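Nina talk - my notes, April 27, 2021
Slot is 28 minutes. Don't run over like at Bultilia.

## Before I start

Water. Phone off. Put the two sweaters on the table, the good one on the left. Say hi, thank Kosar for the room and the tea, and ask if the back row can hear me (they never say no, so look at their faces).

## 1. Opening - the sweater on the hanger

So I want to start with a confession. For years I hung up every sweater I owned. I had a lovely closet, matching hangers, the whole thing, and every spring I'd take out a cardigan with two little horns on the shoulders and wonder what on earth had happened to it.

*(Hold up the bad sweater. Let them laugh. Pass it around.)*

Knits are heavy for what they are, and all that weight hangs off two points. Give it a winter and the shoulders go, then the length goes, and then you've got a tunic you didn't ask for. So tonight is about folding. Lacy stuff, ribbed stuff, the big chunky thing your aunt made. I'll show you the fold I use, then where the folded pile goes, and then we'll all have a go.

Ask for hands: who hangs? who folds? who has The Chair?

(Everyone has The Chair. Tell the story about mine tipping over. Keep it short!!)

## 2. The surface

I know, I know, talking about a tablecloth for three minutes. But it matters more than the fold does. A bare shiny table is awful for knits - you lay the sleeve down, reach for the other one, and the first one has slid off somewhere. Put a cloth under it. An old bedspread is great, a cotton sheet is fine. I like one with a pattern, and if there are stripes on it so much the better, you get a free guide for keeping your edges straight.

Don't pull the cloth tight. I used to iron mine, if you can believe it! A few creases won't hurt anything.

And lay the sweater down loosely first. Pat it. Don't tug the hem to make it even, just nudge it with flat hands until the sides look like they belong to the same sweater.
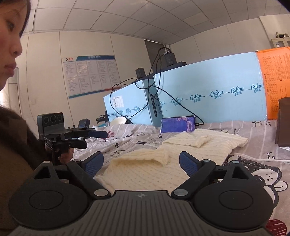
## 3. Sleeves

Okay, sleeves. They're where most people get cross and start rolling the thing into a ball.

Front side down. Bring one sleeve straight across the back, so it lies flat over the body. If it's too long and pokes out the far side, turn the end back on itself. Then the other sleeve, same again. Smooth outward from the middle with the side of your hand.

Cuffs: leave them alone. A ribbed cuff wants to bunch up and go wavy, it's made to be springy, and if you flatten it hard every time you'll end up with a cuff like a trumpet. I spent a whole winter pressing mine down with a book. Don't do the book.

*(Demo with the cream one. Do it slowly. Then do it again with my back to them so they see it from my side, which got the best comments last time.)*

If somebody asks about bell sleeves - fold them in a loose Z and hope for the best. I don't have a better answer.

## 4. Lacy parts and ribbed parts

Lots of sweaters are a mix. You'll get rows of little holes in one section and raised ribs in another, and they don't behave the same way at all. The holey bit is floppy and stretches any way you pull it, and the ribbed bit wants to close up like an accordion. So if you fold them with the same pressure, the lacy part grows and the ribbed part shrinks, and your nice rectangle turns into a slice of pizza.

What I do:

- Take off rings and bracelets. One snag in a lace section and it's your whole evening gone.
- Pick up with flat fingers, from underneath. Never pinch through a hole.
- Start the fold from the lacy end and let the ribs follow.
- If an edge comes out uneven, open that one fold and redo it. You don't need to start over.

Joke about the earring goes here if they seem awake.

Then up from the hem, in thirds for a long sweater, in half for a short one. Done. It should feel a bit puffy. If it's flat as an envelope you pressed too hard.

## 5. Where it all goes

*(Change of pace, sit on the edge of the table.)*

I did the Skito closet course in April and the homework was to weigh your knits. I had nearly 60 pounds of them. Sixty! I've given plenty away and it's much better now, but that's why I have feelings about shelves.

Heavy on the bottom, lace on top. Short piles, because a tall pile always gets raided from the middle. Drawers are fine too, as long as you can shut them without leaning on them. And please wash things before they go away for the summer, even if they look clean. Moths have a much better nose than we do.

Bags: cotton, or an old pillowcase. I'm not a fan of the vacuum ones for wool, I've had creases in a cardigan that took weeks to drop out. Somebody will disagree. Let them, it's a good argument and it fills time.

## 6. Their turn

Everybody takes a sweater from the basket. Music on low. I walk around.

Things to watch for: people hold it up in the air to fold it against their chest (no! table!), and people apologize for their sweaters. Tell them mine was worse and point at the horned one.

Leave at least 50 seconds at the end to collect everything and give back the pens. Handouts are by the door, and the sign-up sheet for the mending evening is next to them. Take the good sweater home this time.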